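Speaker notes: Looking after a wooden top
Evening talk at the Lorstead community workshop, October 3, 2024
Bülent Ağca

Slide 1, title. Wait for people to find a chair. Thank Şükran Yazıcı for lending the big room again and for putting the coffee on before I got there (she'll wave it off, thank her anyway).

Good evening, everyone, and thank you for coming out on such a wet night. I see a few faces from the talk in March, the one on chairs, where I ran over so badly that the lights went off on us. I've promised to do better this time. My subject tonight is a modest one, the flat piece of wood that sits on top of a cabinet or a cart or a kitchen island, and how to keep it looking like something you'd want to put your elbows on. I love these things. I've had one or another in my kitchen for most of my grown life, and I've made just about every mistake with them that a person can make, so you'll be getting the benefit of that.

Slide 2, my first one. Keep this short!

My first top came from a little shop called Trekora, which closed a good while back. I paid far too much and was so proud of it that I wouldn't let anyone chop so much as a carrot on it. Then I went away for a week and left a potted basil standing in a saucer. The saucer had a hairline crack. I came home to a black ring that you could have read by, and I sat down on the kitchen floor and felt sorry for myself. Pause here, people usually laugh, and someone will want to tell their own plant story. Let them, then move on.

Slide 3, what these tops are made of.

Many of the tops people bring to me are built up from strips glued side by side. Maple, beech, oak, and quite often bamboo, which is really a grass, though it behaves enough like wood that we can treat it the same way tonight. Strips are a sensible way to build. A single wide board likes to cup and twist as the seasons turn, and a lot of narrow pieces glued together stay a good deal calmer. What you get besides is that lovely mixed color, honey next to pale yellow next to something in between, and I think that's half the pleasure of owning one.

Pass the two sample blocks around, the oiled one first. Ask people to run a thumb along the rounded edge. A soft edge holds its finish far longer than a sharp corner does.

Slide 4, marks. This is the heart of the talk, so slow down.

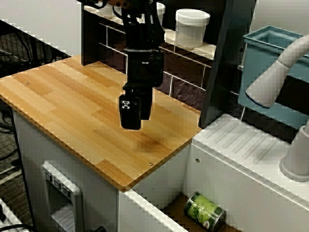 Does a brown smudge in the middle of the wood mean the whole top has to be sanded down?
Start with a damp cloth and a drop of dish soap, let it dry overnight, and only sand if the mark is still bothering you in the morning, working with the grain and going a little wider than the spot so you don't leave a dip.

I say "still bothering you" on purpose. Plenty of marks are fine where they are. Tea, coffee, the bottom of a pan, they all leave their little record, and a kitchen with no record at all makes me nervous. If you do sand, be gentle, use a fine paper wrapped around a cork block, and wipe the dust away before you decide whether you've done enough. Black marks are another matter. Those often come from water sitting with iron, under a wet can for instance, and they go deeper than you'd hope. Mention the basil again if the room is in a good mood.

Slide 5, screws.

If your top has screws set into it from above, please look at them now and then. They should sit level with the wood or a hair below. One that has crept up will catch a dishcloth, and it'll let water down around its neck as well. Snug it by hand, with a screwdriver that really fits. I know the drill is right there on the shelf. Leave it on the shelf.

Slide 6, oil.

Two bottles on the table, Wurkska and Tôn. I use both and I'm not being paid by either, more's the pity. Wurkska goes on thin and dries by supper. Tôn is slower and smells like a barn in summer, and I happen to adore it, but my household has other views. Whichever you choose, put on less than you think you need, wait, and rub off whatever is still shiny. Three thin coats on bare wood, with a night between them. Then spread the oily rags out flat, outdoors, until they're stiff. Say this twice, please, Bülent. Oily rags bunched up in a bin can heat up on their own and catch fire.

Slide 7, the cabinet underneath.

White painted fronts want nothing more than warm water and a soft cloth. Dry the place where the top meets the cabinet, as drips like to run down and sit there. Open your drawers and compartments too, and stand up anything that's been rolling around in them.

Slide 8, questions. Have the sandpaper samples ready, and the sheet with the oiling steps for anyone who'd like to take one home. Şükran needs the room back for the choir, so start stacking chairs while people are still talking.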